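# Silikonfugen im Bad erneuern, ohne auf Wundermittel hereinzufallen

Im Baumarkt stehen inzwischen Sprays, Stifte und Folien, die eine schwarze Silikonfuge angeblich in ein paar Minuten wieder weiß machen.

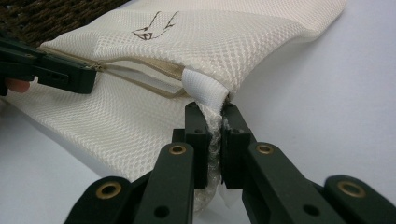 Ich habe drei davon ausprobiert und halte von keinem etwas. Chlorhaltige Sprays bleichen den Schimmel an der Oberfläche, in der Tiefe sitzt er weiter. Fugenstifte decken ihn zu, bis die Farbe abblättert. Und altes Silikon mit neuem zu überziehen hält nirgends, auch wenn auf der Tube etwas anderes steht. Silikon haftet auf ausgehärtetem Silikon schlecht. Wer die Fuge wirklich in Ordnung haben will, schneidet sie heraus.

Auslöser war bei mir ein Angebot der Firma Silside: 1.311 Euro für »Sanierung der elastischen Verfugung inklusive Untergrundbehandlung« an Wanne, Dusche und Waschtisch. Was die Untergrundbehandlung umfassen sollte, stand nicht darin. Auf Nachfrage kam ein Prospekt. Das kann bei anderen Betrieben anders laufen, mich hat es überzeugt, selbst zum Messer zu greifen.

## Wann man es lassen sollte

Wenn Fliesen am Wannenrand hohl klingen oder sich bewegen, hat die Fuge vermutlich schon lange Wasser durchgelassen. Dann gehört zuerst geklärt, wie es dahinter aussieht. Dasselbe gilt für Flecken an der Rückseite der Wand. Eine neue Fuge schließt die Feuchtigkeit sonst nur ein. In Mietwohnungen bitte vorher mit der Vermietung reden.

## Material

- Sanitärsilikon, Kartusche mit 300 ml
- Kartuschenpistole, lieber eine mit Druckentlastung
- Cuttermesser mit frischen Klingen, dazu ein Schaber aus Kunststoff
- Silikonentferner
- Isopropanol oder Spiritus und fusselfreie Tücher
- Malerkrepp
- Rundschnur, falls die Fuge tief ist
- Fugenglätter und Glättmittel

Beim Silikon lohnt das Kleingedruckte. »Schimmelresistent« heißt in der Regel nur, dass ein Fungizid eingemischt ist, und das wäscht sich mit der Zeit aus. Ich habe das von Okholm genommen, weil es vorrätig war. Ob das doppelt so teure länger hält, kann ich nicht sagen, und der Verkäufer konnte es auch nicht. Für Naturstein braucht es auf jeden Fall neutral vernetzendes Silikon, essigvernetzendes kann den Stein angreifen.

## Schritt 1: Altes Silikon heraus

Oben und unten entlang der Fuge flach einschneiden und den Strang herausziehen. Auf Acrylwannen das Messer nur ganz vorsichtig einsetzen, die Kratzer bleiben. Reste mit dem Kunststoffschaber abschieben.

Danach kommt der Entferner dran. Auf meiner Flasche standen zehn Minuten Einwirkzeit, gebraucht hat er eine Stunde. Vorher an einer unauffälligen Stelle testen, auf Acryl sowieso. Was dann noch klebt, geht mit dem Schaber weg oder mit Geduld.

## Schritt 2: Reinigen und trocknen lassen

Diesen Schritt kürzen die meisten Videos auf ein paar Sekunden. Eine Fuge, aus der gerade Silikon gezogen wurde, ist oft feucht, und auf feuchtem Grund haftet nichts. Saß Schimmel darin, mit Isopropanol behandeln, dabei Fenster auf und keine offene Flamme in der Nähe. Dann mindestens über Nacht trocknen lassen und so lange woanders duschen.

Grundierungen für Fliesen und Glas werden gern mitverkauft. Auf glasierten Fliesen verlangen viele Hersteller gar keine. Ein Blick ins technische Datenblatt spart das Geld.

## Schritt 3: Abkleben und vorbereiten

Krepp auf beiden Seiten gerade andrücken. Meine Fuge an der Wanne ist 7 mm breit und an der langen Seite 232 cm lang, da sieht man jede Welle im Klebeband. Ist der Spalt tief, Rundschnur hineindrücken, damit das Silikon nur an den beiden Flanken haftet und die Bewegung mitmacht.

Wer eine Wanne abdichtet, füllt sie vorher mit Wasser und lässt es drin, bis das Silikon fest ist. Sie senkt sich unter Last ein wenig. Ich hielt das lange für eine Legende, bis mir die erste Fuge an der Ecke abgerissen ist.

## Schritt 4: Spritzen und abziehen

1. Spitze schräg anschneiden, etwas schmaler als die Fuge.
2. In einem Zug und mit gleichmäßigem Druck spritzen.
3. Glättmittel dünn aufsprühen, mit dem Glätter einmal durchziehen.
4. Krepp sofort abziehen, solange das Silikon weich ist.
5. Kanten bei Bedarf noch einmal leicht nachglätten.

Spülmittel im Wasser geht zur Not auch als Glättmittel. Manche Sorten hinterlassen allerdings Schlieren oder greifen den Farbton an. Mit dem nackten Finger arbeite ich nicht mehr, Handschuhe kosten fast nichts.

## Schritt 5: Warten

Auf der Kartusche steht eine Hautbildezeit, und die wird gern mit »fertig« verwechselt. Durchgehärtet ist eine dicke Fuge erst nach Tagen, im kühlen Bad später. Ich habe den Duschkopf abgeschraubt, damit sich morgens keiner vertut.

Die Ecke hinter der Armatur ist mir übrigens wieder etwas zu dick geraten. Dicht ist sie bisher, im Oktober schaue ich noch einmal nach.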